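Preguntas frecuentes sobre el portátil Fetach Yaman

Actualizado el 9 de octubre de 2026

Reunimos en esta página las consultas que más recibe nuestro servicio de atención al cliente sobre el Yaman, tanto antes de la compra como durante los primeros meses de uso. Si la suya no aparece, escríbanos desde el formulario de contacto.

Antes de comprar

¿Qué versiones hay del Yaman?
Hay 3 versiones: Yaman, Yaman Plus y Yaman Táctil. Comparten chasis, teclado y batería. La versión Plus lleva tarjeta gráfica dedicada y la Táctil incorpora bisagra de giro completo y lápiz.

¿Se puede comprar sin sistema operativo?
Sí, pero solo las versiones Yaman y Yaman Plus, y únicamente en nuestra tienda en línea. La versión Táctil se vende siempre con Windows instalado.

¿El teclado es español?
Todas las unidades que enviamos a España llevan teclado español con la letra Ñ. Para otros idiomas hay que elegir la distribución en el momento del pedido. El cambio posterior se hace en el servicio técnico y tiene coste.

¿Sirve para jugar?
El Yaman básico mueve títulos antiguos y juegos poco exigentes. Para juegos recientes recomendamos el Plus, con los ajustes gráficos en nivel medio. Si el juego es el uso principal, la gama Balbridge es más adecuada: tiene mejor ventilación y una pantalla con mayor frecuencia de refresco.

Memoria y almacenamiento

¿Puedo ampliar la memoria RAM?
En el Yaman y el Yaman Plus hay una ranura libre. En el Táctil la memoria va soldada a la placa y no admite ampliación.

¿Abrir el equipo anula la garantía?
No. Puede retirar la tapa inferior para cambiar la memoria o la unidad SSD. La garantía no cubre los daños causados durante la operación ni los componentes de otros fabricantes.

¿Por qué el disco muestra menos capacidad de la anunciada?
Parte del espacio lo ocupan el sistema y la partición de recuperación. Además, Windows calcula los gigabytes de otra manera. Si borra la partición de recuperación, tendrá que restaurar el equipo desde una memoria USB.

Batería y carga

¿Puedo cargarlo por USB-C?
Sí, por cualquiera de los dos puertos del lado izquierdo. El puerto del lado derecho es solo de datos. El Plus admite cargadores de menor potencia, aunque la carga será más lenta y la batería puede bajar si se trabaja con la gráfica dedicada.

La batería se queda en el 97 % y no sube. ¿Está defectuosa?
No. El Yaman no reanuda la carga mientras el nivel siga por encima de ese valor, para reducir el desgaste. Si necesita llegar al cien por cien antes de un viaje, active «Carga completa única» en la aplicación Fetach Control.

¿Cuándo conviene cambiarla?
Fetach Control muestra el estado de la batería en la pestaña Energía. Cuando aparece el aviso «Sustitución recomendada», puede pedir el recambio en la tienda o llevar el equipo a un centro autorizado.

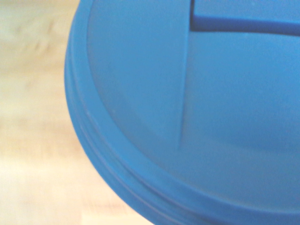
¿Es normal que el cargador se caliente?
Un calentamiento moderado es normal. No lo cubra ni lo deje sobre la cama o el sofá. Si desprende olor o el cable está dañado, desenchúfelo y solicite uno nuevo.

Conexiones

¿Cuántos monitores externos admite?
Dos, uno por HDMI y otro por USB-C. Con la base Cladton se pueden conectar tres, siempre que la tapa del portátil permanezca cerrada.

La base Cladton no reconoce el segundo monitor. ¿Qué hago?
Actualice el firmware de la base desde Fetach Control, apague el portátil y desconecte la base de la corriente durante un minuto. Las unidades fabricadas antes de enero necesitan esta actualización.

Pedidos, devoluciones y servicio técnico

¿Cuánto tarda una reparación?
El plazo habitual es de 7 días laborables desde que el equipo llega al taller. Si falta alguna pieza, avisamos por correo electrónico con la nueva fecha.

¿Tengo que borrar mis datos antes de enviarlo?
Le pedimos que haga una copia de seguridad. No es obligatorio borrar nada, pero en algunas reparaciones hay que reinstalar el sistema y los datos se pierden.

¿Hay condiciones para empresas?
Sí. Los pedidos para empresas y centros educativos los atiende Melaniia Ivanyshyn, y las consultas técnicas previas, Ertuğrul Akbulut. Indique en el formulario el número de equipos y si necesita una imagen de sistema propia.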